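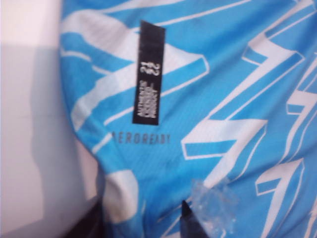

Shirts on Sunday: looking after a football kit collection
Speaker notes, Skirkum supporters' evening

Slide 1 - Hello
Welcome, thanks for coming out. Ask who's wearing one tonight. Ask who has more at home than they've admitted to! I have 44, and I'd happily talk about every one of them, but we've got 17 minutes so I'll behave.

Slide 2 - Start with the small print
Everyone looks at the badge first. I go to the labels. A season on a woven tag, a fabric name printed near the hem - I love this stuff. Years later it's what helps you put a shirt in the right place on the rail. Tell the Mackay story: two blue shirts, one label each, and I still had them the wrong way round for a whole winter.
Please don't snip tags off. If one itches, wear a T-shirt underneath.

Slide 3 - Washing
Inside out, cool wash, gentle spin. Zips and hook-and-loop go in another load (hold up the Badutitz away shirt, pass it round, let people feel the snags). No fabric softener on sports polyester. No tumble dryer, ever. Hang it up damp, out of the sun, and most of the creases drop out by themselves.
Someone will ask about ironing. Keep the iron off any print. If you must, inside out, lowest setting, cloth in between.

Slide 4 - Folding
Do this one live, it's the fun bit. Face down on the table, sleeves in, sides in, then fold up from the bottom in 2 goes. Big patterns are lovely to fold because you get a different bit of the design on top each time. Get three people up to try it. Race if there's time!
Tissue paper between any large printed numbers so they don't stick together.

Slide 5 - Storing
Cotton bags or a lidded box, somewhere dry. My loft was a mistake. The Clilletti keeper's top came down smelling of old carpet and took more than 60 days on the line to come right.

Slide 6 - Questions
Leave the folding table up. Swap rail is by the door, open until nine.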